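Party alliances should be signed by the people who have to work them

Thịnh Vũ

7 March 2023

The pact between the Vindport Civic Union and the Alten Land Party was announced at ten in the morning. The branch secretaries of both parties learned of it from the radio. By the evening the Puvari branch of the Civic Union had voted to suspend its own campaign, and two other branches had passed motions of regret, a form of words that local parties use when they are angry but still want their leaflet allowance.

Most of the comment since then has dealt with whether the pact is wise. I have a view on that and will state it briefly: it is arithmetically sound and probably worth a few seats. My concern is with the procedure. Under the present rules of both parties, an electoral alliance can be concluded by the state leadership without a vote, without notice and without publication of the text. I think this is a defect in the rules, and I think it would be a defect even if every alliance made under them had been a good one.

Consider what an alliance consists of once the press conference is over. It is a list of constituencies in which one party stands down. In each of those places there is a branch that has been canvassing for the better part of a year. It has rented a room, printed material with a candidate's name on it and told several thousand voters that the other party cannot be trusted with the drainage budget. The leadership gives up nothing in those places. The branch gives up everything it was set up to do, and is then asked to lend its canvassers to the party it has been running against.
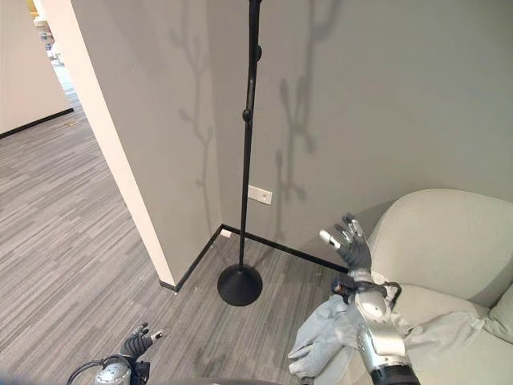 The Seok constituency is the clearest case. The Civic Union lost it last time by 500 votes, to the same Land Party candidate it is now instructed to support. Since that defeat the branch has recruited, kept proper canvass records and put forward a respected candidate. Under the pact the seat is reserved for the Land Party. The branch chair received a two-line message after the announcement. It thanked the members for their maturity.

The standard defense of the current procedure has three parts, and they are of unequal strength.

The first is secrecy. Negotiations cannot be conducted in public, because each side would be held by its own members to its opening position. This is true, and I would not propose that branches sit in on talks. But secrecy during negotiation is a different matter from secrecy after it. A trade union negotiates in private and then puts the result to a ballot. The members see the full text, they can reject it, and the negotiators know from the first meeting that they can. The knowledge improves the text. A negotiator who has to carry the result back to a hall full of people will ask for things that a negotiator who answers only to four colleagues will not bother with.

The second is speed. Nominations close on a fixed day, and a ballot takes time. The Civic Union has 3,307 paid-up members in the state. It held a full postal ballot on its subscription rates two years ago and had the count finished in 16 days. The talks on the pact, by the leadership's own account, lasted all winter. A party that can find a winter for talks can find 16 days for a vote. If the timetable is too tight at the end, the cause is that the time was spent earlier, and those who spent it should not be allowed to plead the shortage.

The third is competence. It is said, usually off the record, that ordinary members do not see the statewide picture and will vote for the narrow interest of their own branch. There is something in this. A member in Seok is likely to vote on Seok. But the remedy for a voter with a narrow view is a larger electorate, and a statewide ballot supplies one. Members in the constituencies where the Land Party is standing down in our favor will outnumber the members in Seok, and they will presumably vote with equal narrowness in the other direction. The result might well be a comfortable majority for the pact. The Seok members would then have lost a vote, and losing a vote is something that party members are used to.

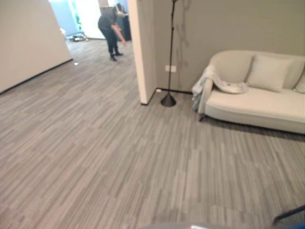 I have heard it argued that the rules already allow for objection, in that any 31 members may requisition an extraordinary conference. They may. The requisition must be lodged with the general secretary, who has six weeks in which to fix a date. There is no penalty if the date falls after polling day, and on the one occasion the procedure was used it did fall after polling day. A right of appeal that can be delayed past the event by the party appealed against should be left out of the account.

The Land Party's rules are worse. They give the president sole power to conclude "understandings" with other parties, and the word is not defined. Its district officers have complained as loudly as ours, in the places where they are the ones told to withdraw. The two sets of complaints are almost the same in wording. If the members of both parties had been balloted, the campaigns for and against would at least have put these people in contact with each other before they were told to share an office.

What would a better rule look like? I suggest the following, and I have submitted it as an amendment through my own branch.

Any agreement under which the party undertakes not to contest a seat, or to support the candidate of another party, shall be void unless approved by a ballot of the full membership. The text of the agreement shall be sent to every member with the ballot paper, including the list of seats and any understanding on ministerial posts. The ballot shall be open for no fewer than ten days. Where a seat is given up, the branch concerned shall have the right to circulate a statement of up to one page with the ballot paper, at the party's expense.

The clause on ministerial posts will be resisted the most. It is common knowledge that seat agreements are accompanied by promises about office, and that the promises are made to a small number of people who are also the ones negotiating. I do not allege that this was so in the present case. I point out only that no member is in a position to know, and that a rule requiring disclosure would protect an honest negotiator as well as exposing the other kind.

There should be an exception for by-elections, where the timetable is set by events and the stakes are a single seat. In those cases I would accept the consent of the branch concerned, given at a meeting with a quorum. I would not accept an exception for "urgent circumstances," since that phrase has been used to cover every agreement the party has made in my time as a member. 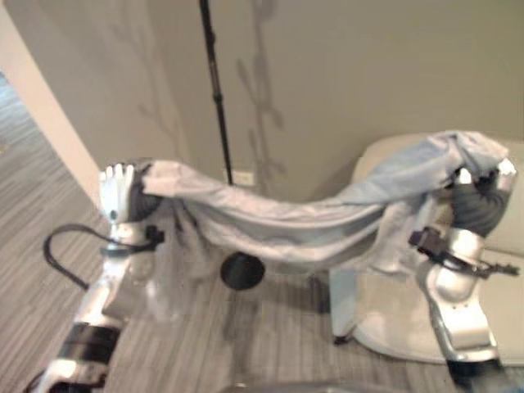 Some colleagues accept all this in principle and say that the middle of a campaign is the wrong moment to raise it. I have been told the same thing after an election, when the party needed a period of calm, and between elections, when the matter was said to be hypothetical. The rules can only be changed at the annual conference. The deadline for amendments falls before polling day. Anyone who wants the change this year has to ask for it now.

A word on the Puvari branch, which has been described by the leadership as disloyal. The motion it passed suspends canvassing until the text of the pact is published. It does not call for a vote against the alliance or for any resignations, and it leaves the branch free to resume work on the day the document arrives. I have read it several times and can find no sentence in it that a reasonable leadership could not satisfy by the end of the week. The text exists. Both presidents signed it. Sending it to the branches would cost the price of the postage.

I will vote for the alliance candidate in my own constituency, as the pact requires, and I will deliver leaflets for him if I am asked. I would also have voted for the pact in a ballot, on the information I have. That is little enough: a press release and a list of seats, the second of which was corrected twice in the first three days. Branches wishing to support the amendment should send a copy of their resolution to the conference office before the end of March, marked for the rules section, and keep proof of delivery.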